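Robotics Club Moves to Two Arms

The after-school robotics club began the spring term with one arm and a table of wooden blocks. It ends the term with two arms, a purpose-built booth and a list of household tidying tasks that members wrote themselves.

The change came out of a club meeting in which several students said they were tired of stacking. Yatziri Orozco, who leads the build group, suggested that the club try objects people have at home. Members brought in picture frames, soft toys, small boxes and a clock, and the build group spent six weeks putting up a booth on aluminum rail. The walls and ceiling were papered over a single lunch period and part of another.

The group calls the setup Brivine. Each task in it has a short name and a one-page sheet that says where the objects start and where they should end up. The current sheet is on picture frames. They are harder to handle than blocks, being thin and flat, and a gripper that comes in at the wrong height will push a frame across the mat. 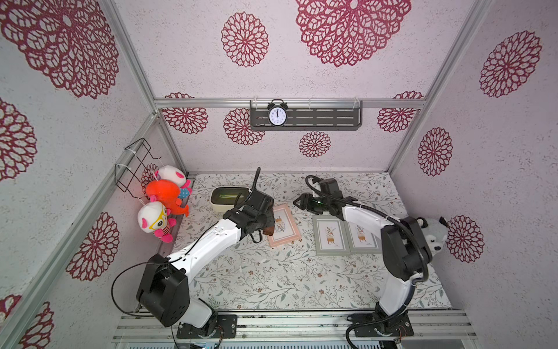

Both arms over the picture frames in the Brivine booth, with the clock and soft toys at the back and sides.

Students drive the arms by hand and record each attempt. The club has 1,549 recorded attempts so far, nearly all of them from the last two months. A second group, working on the software side, uses the recordings to train a program that will try the same tasks without a driver. Its first tests are planned for June.

Driving two arms at once takes practice. New members start with one arm and a single object, and move on to both after 200 attempts. Pairs of students may also share the work, one to an arm, and several have asked to keep doing it that way.

There are a few items of business. The shoulder cables need to be checked before every session, and the check sheet is now taped to the inside of the cabinet door. Please put the soft toys back in the bin when the task sheet does not call for them. Anyone with old picture frames to give away can leave them in the club's box at the front office. Frames without glass are preferred.

The club has room for 4 more students next term. No experience is needed. Sign-up forms are at the front office, and Yatziri will show visitors the booth after school until 4:30.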